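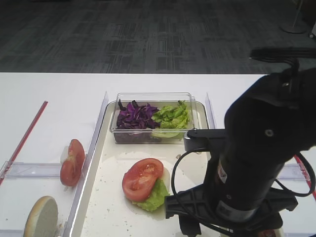

Fig. 1. Shredded purple cabbage and torn green lettuce in a divided clear container.

Unit 7: Leafy vegetables after cutting

These notes go with the March session and assume you have read the unit on cell structure. Bring them to the practical. The reading list is at the end of the course booklet and is not repeated.

1. A cut leaf is still alive

A leaf does not die when it is picked. Its cells go on taking in oxygen and giving out carbon dioxide, water and heat, and they pay for this with the sugars they held at harvest. No more sugar comes in from the plant. The speed at which the store runs down depends mostly on temperature.

Cutting makes things worse in several ways at once. Cells along the cut are broken and their contents spill on to the surface. Cells a little further in are unbroken but respond to the damage by respiring faster. The leaf also loses some of its waxy outer layer as a barrier, so water escapes from the cut edge much more easily than from the face of the leaf.

The finer the cut, the more edge there is for the same weight. A quartered cabbage has very little cut surface compared with the same cabbage shredded for slaw. Keep this in mind when you compare storage times from different sources, which often say "cabbage" without saying how it was prepared.

2. Cabbage and lettuce compared

The two crops are often sold side by side and are often treated as if they behaved alike. They do not.

Cabbage leaves are thick, with a heavy wax coat and a tightly packed head that protects the inner leaves. A whole head of a storage variety will keep for months in a cold, damp store. Lettuce leaves are thin, hold a great deal of water for their weight and wilt quickly in dry air. Even a whole lettuce is a matter of weeks at best.

Once cut, cabbage loses much of its advantage, but it still holds its shape better than lettuce. Its main faults are drying at the edges, loss of crispness and a strong sulphur smell if it is kept in a closed pack for too long. The smell comes from compounds that are kept apart from an enzyme in the whole cell and meet it when the cell is broken. The same reaction gives raw cabbage its bite.

Lettuce fails mainly by browning and by going slimy. Crinkled and loose-leaved types bruise at the folds if they are packed tightly.

3. Browning

Browning at a cut edge needs three things to come together: phenolic compounds, an enzyme (polyphenol oxidase) and oxygen. In a whole cell the first two are held in separate parts. Cutting brings them together in air.

In lettuce there is a second stage. The wound sends a signal into the nearby tissue, which then makes more phenolics over the next day or so. This is why a cut lettuce may look sound on the evening it is prepared and show brown ribs later.

Ways of slowing it:
Use a sharp blade. A blunt one crushes a wider band of cells.
Rinse the cut surface to remove spilled cell contents.
Chill at once and keep chilled.
Lower the oxygen in the pack (see section 5).
Lower the pH at the surface, for example with a weak citric acid dip. The taste may suffer.

Tearing is often recommended in cookery books in place of cutting. The argument is that a tear tends to run between cells. The evidence is mixed and depends on the variety and on how roughly it is done. Do not quote it in an exam as settled.

4. Colour

The green of lettuce is chlorophyll. It is held in the chloroplasts and is not soluble in water, so washing does not remove it. It breaks down slowly in storage and the leaf turns yellow, faster if ethylene is present. Keep cut greens away from ripe apples, pears and tomatoes.

The purple of red cabbage is a group of anthocyanins. These are soluble in water and sit in the vacuole, mostly in the outer layers of cells, which explains why a shred looks dark along its skin and pale through the middle. When the cells are cut the pigment leaks. Red cabbage mixed straight into a pale salad will stain it, so the two are usually packed apart and mixed by the customer.

Anthocyanins change with pH: red in acid, purple near neutral, blue and then green as the liquid becomes alkaline. Cooks add vinegar or apple to braised red cabbage for this reason. Hard tap water alone can turn it a dull blue.

5. Packing

Cut leaves in a sealed pack change the air around them. Oxygen falls and carbon dioxide rises until the rate at which gases pass through the film matches the rate at which the leaves use and make them. If the film lets through too little, the leaves run out of oxygen and begin to ferment. Off smells on opening are the usual sign. If it lets through too much, the lettuce browns.

A film that works at fridge temperature may fail at room temperature. Respiration rises steeply with warmth and the flow through the film rises much less. Most complaints about bagged salad come back to a break in the cold chain.

Rigid tubs with loose lids do little to alter the air. They protect against crushing and drying, and that is all that should be claimed for them.

6. Worked case: the Ostance trial

The growers at Ostance supplied two cabbage lines, Girach and Vamell, and one loose-leaved lettuce, Shim. Each was washed, cut, spun and stored at 2 degrees C for 7 days. Starting weight of each batch was 800 g.

Girach lost the least weight and kept its crispness. Vamell had the deeper colour but bled badly into the wash water. Shim was sound until late in the trial, then browned along the ribs. The full table is on page 341 of the course reader.

Points to think about before the practical:
Why was each batch spun after washing, and what would you expect if this step were left out?
The weight loss was measured on the whole batch. What does that hide?
Would you expect the order of the two cabbages to change if they had been stored as whole heads?

7. For the practical

Wear an apron; red cabbage marks cloth. Buffer solutions are made up for you. Keep a portion of each sample uncut for comparison, and label it before you start chopping. Write up on one side of A4 and hand it in at the start of the next unit.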